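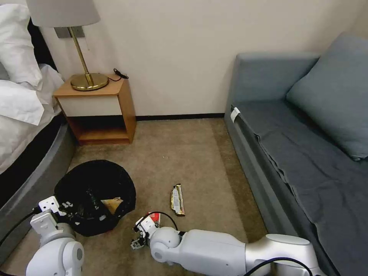 Residents' poll on the Isthorpe parking charge: the result

13/02/2019

The votes in the Hamlow residents' poll are now counted. The council received 1211 valid voting papers, and 828 of them were in favour of the proposal. The turnout was better than in the last poll of this kind, when the question was the new bus shelter.

As many readers will remember, the question was if the council may begin to charge for parking at the Isthorpe side of the bridge, and use the income for repairing the footpath between the bridge and the primary school. The path is 600 metres long. It has been closed two times this winter for reason of flooding, and parents must then walk with their children along the main road, where there is no pavement on the left side.

The poll does not bind the council. The councillors have said in January that they would follow the result if more than half of the voters agreed, and this condition is now met. The final decision must still be taken in the full council meeting, which is open to the public. Please come some minutes early if you wish to speak, as your name must be on the list before the meeting begins.

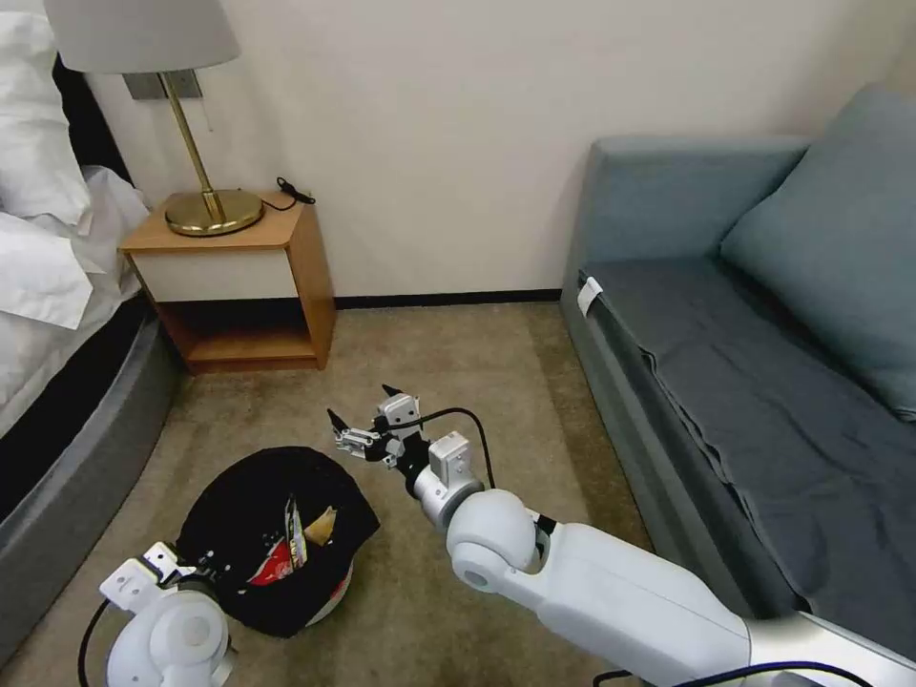
Carpeted room with a black bucket on the floor.

What will change for drivers

The charge will apply only to the lower car park. The 40 spaces beside the sports ground stay free, also at the weekend. Residents of Drullen Lane and the two streets behind it can ask for a permit, one for each household, and the first year of the permit costs nothing. The form is at the council office and at the library desk. You need to bring a paper that shows your address, for example a water bill.

Disabled badge holders do not pay in either car park. The council received several letters about this point, and it was added to the proposal before the voting papers were printed.

The ticket machines are not ordered yet. The firm Zaidi has made an offer for the machines and for emptying them, and a second offer is expected. Until the machines are standing, parking remains free and no driver needs to do anything.
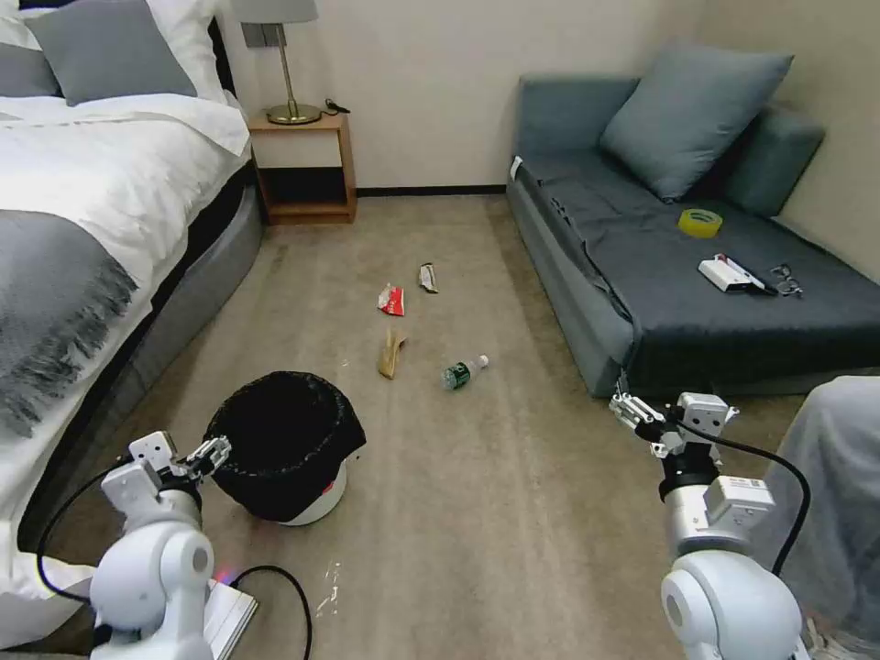 When will the path be repaired?

We asked this at the council office, and the answer is careful. The drainage must come first, because a new surface on wet ground would not last. If the full council agrees, the drain will be dug in the school summer holidays and the path will be surfaced in the autumn. During the digging there will be a diversion through the churchyard, with steps at one end. For pushchairs and wheelchairs the way round by Mill Street is better.

The lighting of the path was not part of the poll. It is a separate matter, and it will be discussed with the next budget. Those who want to send a comment about the lamps can write to the council office or leave a letter in the box at the library.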